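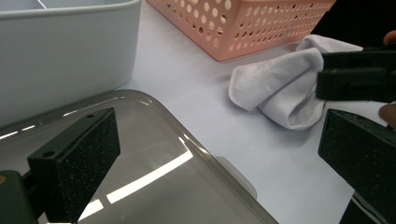 Last updated: May
Filed under: Tidying / Small spaces / Plastic tubs

I love a good basket swap! Pull every plastic bin out of the cupboard, put the lot on the table and match lids to bases before anything goes back in. Lids with no base go in the recycling if your council takes them.

Baskets with holes are brilliant for anything that needs air - onions, pegs, cleaning cloths (fully dry, please, or they'll pong by morning). Solid bins with a divider suit the fiddly stuff, like batteries on one side and chargers on the other.

Clear lids scratch easily, so wipe them with a soft cloth and a drop of dish soap, never the scourer. Store them upright in a rack if you've got 10 cm to spare - so much easier than digging through a stack!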